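Sun 28 March. Long thread on the Gredach to Grotelora branch line and how its timetable worked. I've been going through the working timetables again and want to get it down in one place.

The line was 21 miles, single track the whole way, with passing loops at Yordanov and Pitton. Gredach was the junction end. Grotelora was the quarry end.

Single track means every train has to meet every other train at a loop. You can't just add a departure because people want one. You have to find out where it will meet the train coming down, and then where that one will meet the next.

People who look at the old public timetable often ask why the morning train left Gredach at 6:52 and not 7:00. The answer is at Pitton. The up stone train had to be in the loop there before the passenger came through, and it couldn't get off the quarry siding any earlier.

So 6:52 was the latest the passenger could leave and still make its connection on the return trip. It stayed 6:52 through four timetable changes.

The public timetable doesn't show any of this. It has the passenger trains and nothing else. For the stone trains, the light engines and the milk van you need the working timetable, which was printed for staff and was supposed to be handed back when the new one came out.

A lot of them weren't handed back. Mine came in a box of mixed railway paper. The cover is missing but the rest is complete, including the supplement for the quarry holiday week in June.

The supplement is my favorite part. The quarry shut for the week, so the stone trains came out, and with the loops free they ran an extra passenger train each afternoon. It's the only time the line ever had a decent afternoon service.

If you want to see how a timetable like this fits together, draw it as a graph. Distance goes up the side, time goes along the bottom. Each train is a slanted line. Where two lines cross is where the trains meet, and on a single track every crossing has to land on a loop.

Railway offices drew these for their own use. The printed columns were made from the graph, and the graph mostly got thrown away. So with a branch like this you're working backwards from the columns.

I do mine on squared paper. Eight squares to the hour is awkward for the math but it gets a full day on one sheet if you tape two pieces together. Six to the hour is easier. I switched to six.

Faster trains make steeper lines. A stopping train has little flat steps where it stands at a station. The stone trains are shallow going down to Gredach, loaded, and quite a bit steeper coming back.

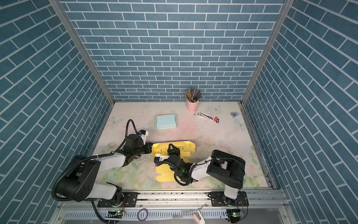

Colored pencils in their pink cup, with a box next to them.

My scheme is black for passenger, red for stone, green for milk and parcels. Light engines get a dotted line. I've tried doing this in a spreadsheet and it does draw the lines, but I notice more when I have to rule each one myself.

One thing I noticed: the 2:15 from Grotelora and the 1:50 from Gredach cross at mile 12. There is no loop at mile 12. Pitton loop is at mile 14.

I ruled that three times thinking I'd made a mistake. I hadn't. The times as printed put two trains head to head on plain track.

Obviously they didn't run like that. The Grotelora departure has a tiny letter next to it, and the key for the letters was on the missing cover. I think it means "Saturdays excepted" because the other one is marked Saturdays only. But I can't prove it from my copy.

If anyone has the inside front cover for any of the later issues, please get in touch. Even a poor photo would settle it.

The loops themselves. Yordanov was the longer one. Pitton was short, up to 100 yards clear according to the instructions in the back, and that caused most of the trouble on the line.

A full stone train didn't fit at Pitton. If a long one had to be met there, the passenger train was the one that went into the loop and the stone train stayed on the main. That meant the passenger always had to arrive first. If it was late, the stone train sat back at the quarry and everything after it was late too.

You can see the office trying to fix this. In one issue the stone trains are limited to 8 cars on weekdays so they'll fit. In the next issue the limit is gone. I assume the quarry complained, but I have nothing on paper to say so.

The best source for how it worked day to day is Stojan Omerović, who was signalman at Pitton and later at Gredach. He wrote a short memoir, typed, 94 pages, and left a copy with the library in Gredach. It's never been published.

He doesn't write much about himself. Most of it is about the weather, the signal lamps and which drivers were punctual. He has a whole page on the stove.

On the loop he says the passenger drivers didn't like being put in it because the switch was rough and the passengers complained about spilled coffee. He mentions this twice, once near the start and again at the end.

He also explains the token. On single track the driver has to carry a token for the section, and only one can be out at a time. No token, no train. At Pitton it was handed over on a hoop while the train rolled past, if it wasn't stopping.

In winter he did this with gloves on and dropped it in the snow at least once. The train had to stop and they looked for it with a lamp. He gives the delay as 21 minutes. My working timetable has enough slack at Yordanov to absorb maybe a third of that.

Slack is the other thing that shows up well on a graph. You see a train standing at Yordanov for longer than it needs to and there's no meet to explain it. It's just there so that a late train can catch up.

Over the years the slack gets smaller. The last issue has almost none. On paper it's the fastest timetable the line ever had, and from what Omerović says it was the least reliable.

The passenger service ended first. The stone trains kept going for a good while after that, and with no meets to worry about they took out the loop at Pitton and left the one at Yordanov.

You can still see where Pitton loop was. The trackbed gets wider for a bit past the road bridge. There's a concrete post on the north side which I think carried the token hoop, although it might be a fence post.

Most of the section from Pitton up to Grotelora is walkable. It's rough after the second cutting and it floods. Yordanov station is a private house now, so please look from the road.

A few replies to questions from last time:

Yes, you can graph a modern line the same way. Pick a single-track one with a light service and use the public times. You'll be missing the freight but the meets between passenger trains will be right.

No, I don't sell copies of the graphs. I can send a scan of the June supplement one when it's finished. It's about half inked.

For paper, any pad with small squares will do. Get a long ruler. A short one will leave you with a kink halfway up every train.

And yes, the distances are measured from Gredach, with zero at the end of the bay platform. Somebody pointed out that I had Yordanov a half mile out on the first version. That was right and I've corrected it.

Next I'm going to do the last issue on the same scale, so the two sheets can be laid one over the other. Then the missing slack at Yordanov should be easy to see – I'll add it to this thread when it's ready.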